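Wood Tables and the People Who Wipe Them

Most of what goes wrong with a tabletop goes wrong by dinner.

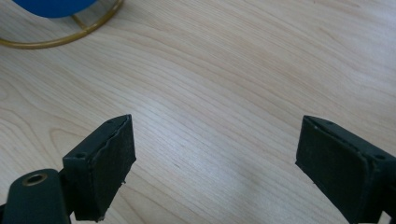

Helge Kristiansen

My mother had one method for a wooden table, and it was a wet rag followed by a lecture. The rag was a mistake. The lecture held up pretty well.

Pale wood is forgiving about dust and merciless about coffee. Wipe it with a cloth you've wrung out until your wrists complain, go along the grain, then follow with a dry one. A drop of dish soap in the bowl is plenty. The kitchen sprays that promise to lift grease will lift other things too, finish included.

White rings: these are usually moisture caught in the finish. Leave the spot alone overnight. If it's still there at breakfast, lay a cotton dishcloth over it and pass a warm, dry iron across for a few seconds at a time, checking in between. Don't answer the phone.

Dark rings have gone deeper and I have never won against one. I own a fruit bowl.

Crayon comes off with a dab of mayonnaise, left five minutes. Your table will smell like a sandwich until you wash it.

Sticky film, the kind that grabs your sleeve, is mostly old polish. Stop adding polish. Mineral spirits on a rag, window open, no candles.

For scratches on an oiled table, use 1,000 grit paper, very lightly, and then oil again. On veneer or laminate keep the sandpaper in the drawer. I learned this on a sideboard in January and had the rest of the winter to look at it.

Oily rags get spread flat outside to dry. They can catch fire in a heap, all by themselves.

Coasters work, if you can get anyone to use them. I have 2.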